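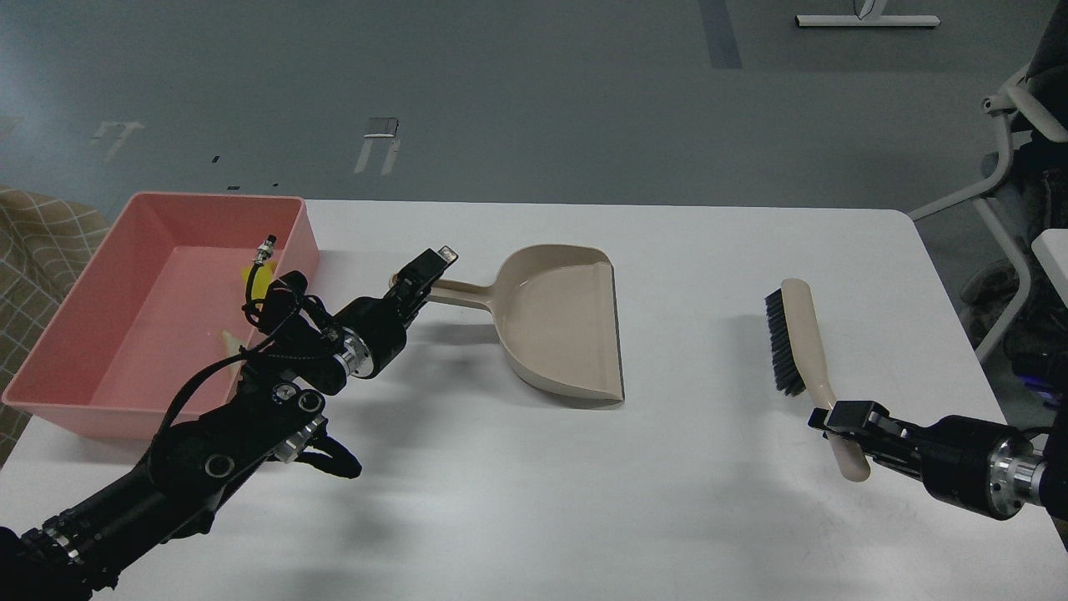 ### 4.2 起始状态与复位规程

双臂操作数据的采集规范,通常在"任务成功如何判定"上花掉大半篇幅,而对"任务从哪里开始"一笔带过。我们审阅 Dendlow 规程初稿时,起始状态一节只有一句话:"将物品摆放至合理位置。"什么叫合理,初稿没有说,各班次的操作员便各自合理了一个多月。以扫除任务为例,图 1 中右侧夹爪已握住手刷的柄,簸箕的开口却朝着桌子前沿,两者之间隔着一段空桌面;若以此为起点,策略要学的第一件事是转动簸箕,若以簸箕开口朝右为起点,这一步便不存在。两种起点都有人用,也都被标为"标准起始"。合在一起训练当然可以,前提是使用者知道自己合并了什么。

修订后的规程把起始状态拆成必须固定的量和允许变化的量。必须固定的有簸箕柄的朝向、手刷所在的一侧以及收纳盆所在的一侧。允许变化的有待扫物品的位置、朝向和彼此是否接触,变化范围写在任务卡上。收纳盆是争议最大的一件:它的盆沿可以伸出桌子左缘,规程对此不禁止,但要求伸出量在同一批次内保持一致,并在批次开始时记录。起草者原想写"盆应完全置于桌面",试行一天后撤回,原因是这样一来左臂肘部的活动余量所剩无几。规则写得漂亮而手臂转不过来时,我们倾向于改规则。

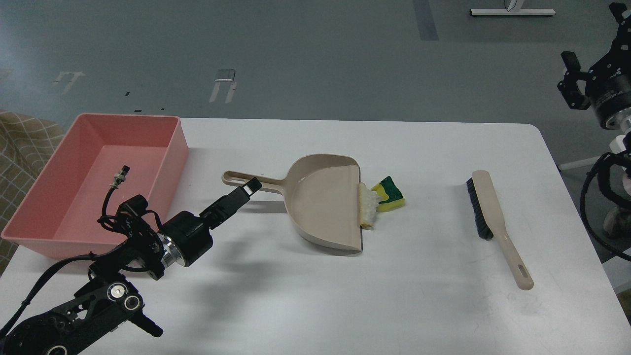

复位由谁负责,初稿同样没有规定。实际做法是谁离桌子近谁动手,结果复位的质量与座位安排高度相关。修订稿规定由当班操作员复位,由另一人对照任务卡核对,核对人签名后方可开始下一条。两人不得互换角色来"节省时间"。Kamran Kazemi 在评审意见中写道,签名栏最大的作用是让人在签名之前抬头看一眼桌子。我们没有找到反驳他的依据,遂将此句收入规程附注。

复位时还须区分工具与待扫物。工具(簸箕、手刷)每条演示后归回任务卡所列的姿态;待扫物按变化范围重新放置,不得沿用上一条结束时的位置。后一条看似多余,却是违反次数最多的一条。面包和海绵在一次失败的演示之后往往停在一个"差不多也行"的地方,操作员便顺势开始下一次。由此产生的数据有一种隐蔽的偏差:起始分布里混入了失败的终止分布,而失败恰好集中在策略最需要学好的区域。软质食物另有一项附加要求,碎裂或明显变形后须更换,更换在日志中记一行。有操作员问变形到什么程度算明显。规程的答复是,能问出这个问题的时候就该换了。

### 4.3 夹持与双臂协同的记录要求

夹持点的记录曾是各团队分歧最深的地方。Vomgate 一方主张只记录夹爪开合量,理由是夹持点可以从视频里看出来;Praltero 一方主张逐条标注夹持位置,理由是他们试过从视频里看。最终文本取了折中:开合量自动记录,夹持位置以柄的近端、中段、远端三档人工标注,标注时间计入工时。最后半句是经过谈判加上去的,也是全节中唯一获得一致鼓掌的内容。
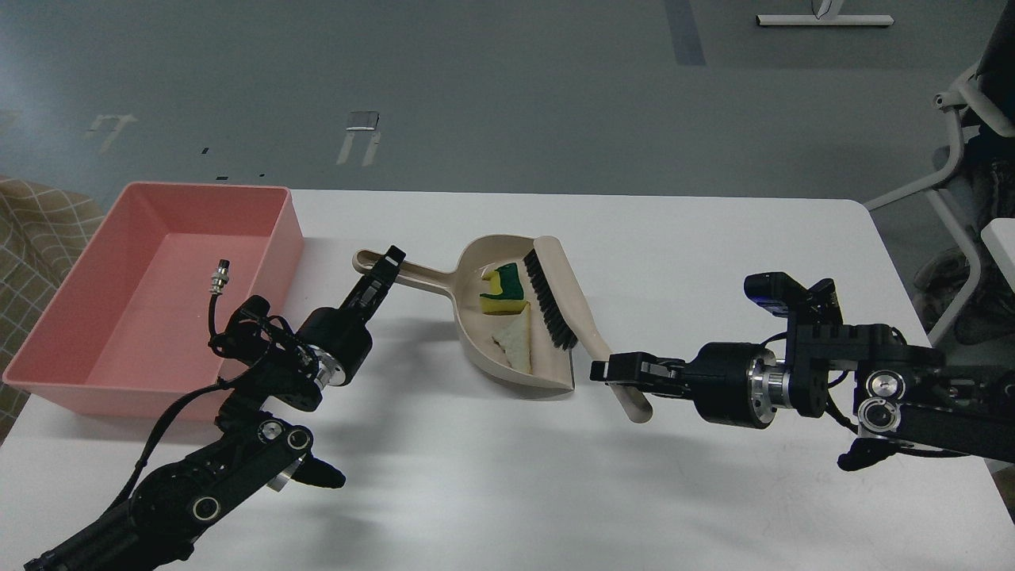
双臂同时与工具接触的时段须单独打标签。两臂各持一件工具而工具互相抵靠时,任何一侧的位置误差都会经由工具传到另一侧,单看一侧的关节读数难以判断误差从何而来。规程因此要求,接触时段的起止以两臂中较早进入、较晚退出者为准,宁可标长,不可标短。标签的名称统一为"工具间接触"。此前各批次使用过的名称包括"配合""对扫""顶住了"和一个单独的感叹号,后者经查确实表示同一件事。

速度上限方面,规程规定接触时段内的末端速度不得高于自由移动时段的上限,具体数值由各站点依据自身的风险评估填写。我们刻意没有给出统一数值。不同手臂的刚度、夹爪与工具的质量都不相同,一个印在规程里的数字很容易被当作许可,哪怕旁边写满了"仅供参考"。人员进入手臂可达范围之前须先停机,复位也不例外。这一条没有附注,也没有例外程序;凡提出例外申请的,规程建议先请申请人把本条朗读一遍。

线缆检查列入班前项目。腕部线缆应留有余量,又不得松到垂入工具的活动区域。检查方法是令手臂以低速走完任务卡上的极限姿态,由核对人目视全程。初稿的检查方法是"确认线缆正常",各站点的合格率因此长期保持在令人羡慕的水平。

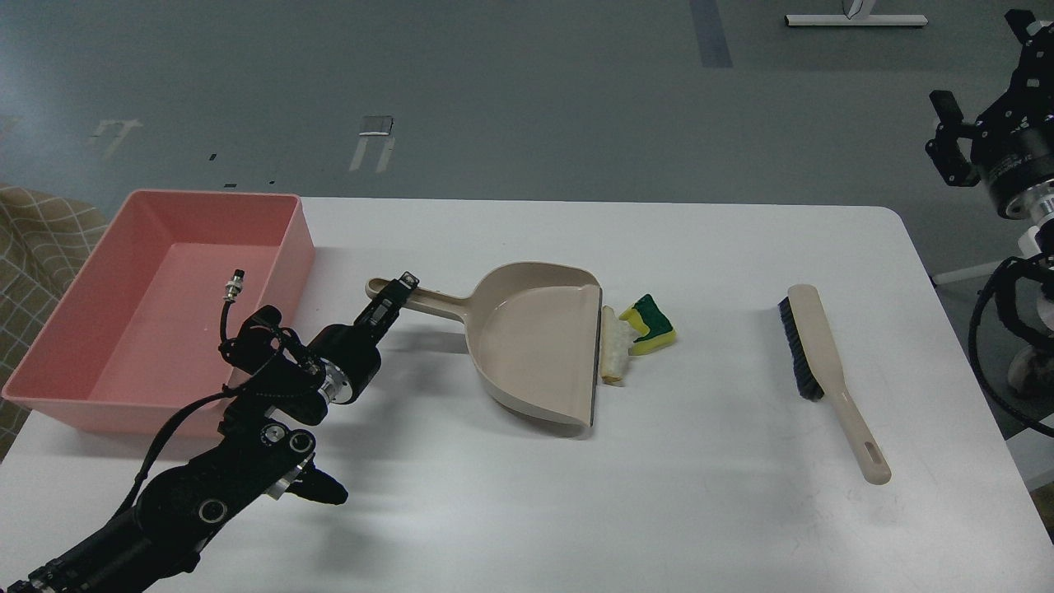 ### 4.4 剔除与留存

我们用修订后的规程回查了既有的 3561 条扫除演示,其中 866 条因起始状态不符或复位记录缺失而被移出主训练集。剔除的条目未予删除,以独立分组留存,并注明移出理由。把不合规的数据直接删掉,会让数据集看上去比采集它的过程更有纪律,这对后来的使用者是一种误导,对审计者则近乎挑衅。

移出理由须从固定列表中选取,自由填写栏仅作补充。开放填写的版本试用过一段时间,最常见的理由是"不太对"。这一判断多半是准确的,可惜无法据此检索。列表目前有 8 项,每年 11 月复核一次,复核时允许合并条目;新增条目须附上现有条目均不适用的实例。

地面标记也纳入留存范围。桌子与底座的定位胶带一经贴下,须在站点图上登记用途和日期,停用后揭除。未登记的胶带在回查中造成了相当的困扰:从头部视角的画面里能看到它们散布在地面上,却无从判断哪一条仍然有效,每位受访的操作员都有自己的一套解释,且都十分确信。规程现规定,凡不能在站点图上找到对应登记的标记,一律视为无效,不得作为桌子归位的依据。

上述规定尚有一处未解决。头部相机的位姿在批次之间会有微小改变,规程要求每班开始时重新标定,但没有规定标定结果偏离多少即须停采。试点站点对此提出了 3 种阈值,彼此相差较大,各自的支持者也恰好是各自阈值下不必停采的那一方。在获得更多对照数据之前,我们只要求记录偏离量,暂不设停采线。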